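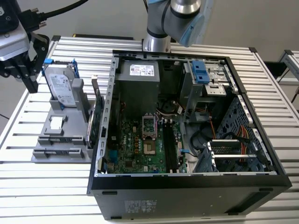 Trinonance Export Desk, reviewed after one season
By Mỹ Vương
03/02/2025

My company sells dried fruit and rice paper to small shops abroad. We are seven people, and until last year I did all the export papers by myself in the evening. A partner in our trade association told me to try Trinonance, a paid online service that helps small firms find buyers and apply for government export support. I bought the middle plan, which costs 300 dollars per year. I paid with our own money and I have no relation with the seller.

The service has two main parts. The first is a list of support programs, such as grants, trade missions and loan guarantees. The second is a place where you keep your company documents and send them to a reviewer. There is also a calendar of trade fairs, but I used it very little.

Setting up

It took me one afternoon to enter our company data. The form asks for sales by country, the ownership of the firm, and the product codes. If you don't know your codes, please find them before you start, as the search tool inside Trinonance is weak. I typed "rice paper" and it offered me writing paper and wallpaper. My colleague Hiếu Tạ found the correct code in our old customs papers.

After this the program list becomes shorter and shows only what your firm can apply for. I liked this part very much. We had 24 programs on the list, and I recognized only a few of them. Some were closed already, and I think closed programs should be hidden, or at least shown in gray.

The reviewer

With the middle plan you may send two applications per year to a human reviewer. Ours was Jabari Odera. He returned my first draft in March with many comments, and most of them were about the budget table. I had put shipping samples under marketing, and he explained that many programs want this cost to be separate. His comments were polite and clear. For a person who writes English as a second language, this was worth more than the software.

The second draft came back slower, and I had to write to support to ask where it was. The answer was kind but it did not say a day.

We sent the application for a shared stand at a food fair and it was accepted. I can't say how much of this is thanks to Trinonance. The buyer we met there, a grocery chain named Salunen, has ordered from us one time and is now discussing a second order.

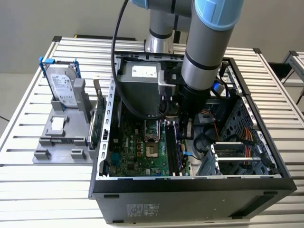
Compared with Hiklow

Before this I had tried Hiklow for a short time. Hiklow is cheaper and its list of fairs is better, with the stand prices and the names of past exhibitors. But there is no reviewer, and the support programs are only links to other websites. Hưng Giáp, who exports ceramics under the name Lò, uses Hiklow and is satisfied with it. He goes to many fairs and does not apply for grants, so it fits him.

What I did not like

The contract renews by itself, and the reminder comes very late. You can turn this off under Billing, in the last tab.

Exported files lose their accents. My own name came out with question marks in the PDF, and I had to correct it by hand. I reported this to Pendo Mabula at customer support, who said it is on their list of things to fix.

My rating

Four of five. I will renew the middle plan for another year. The basic plan has no reviewer, and I would not pay for it.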